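Belay code of practice

The Belay code is a set of handling rules for two-jaw grippers used on packaged food. Baltley first issued it in January as a two-page sheet, and the current text is dated Mar 5, 2020.

Grip position
Flexible packets are held by the side edges, below the middle, with the ridged pads facing each other.
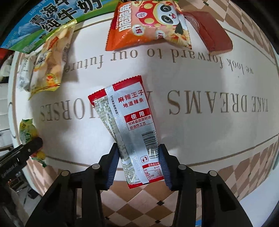
Pressure is kept low enough that the seals do not open. The code allows up to 35 lifts before the pads are wiped.

Shared tables
Where two grippers work at one table, only one may close on a given packet. The second keeps its fingers clear until the first has let go.

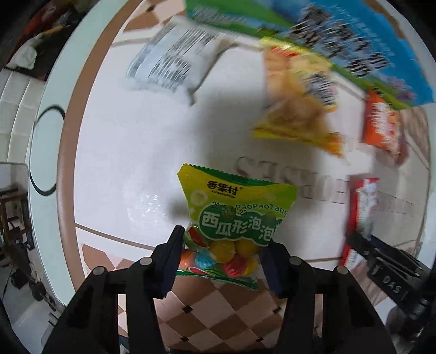
Adoption
Bradetti uses the code at its Skavero site, where 725 lifts were logged in the first trial and 2,616 in the second.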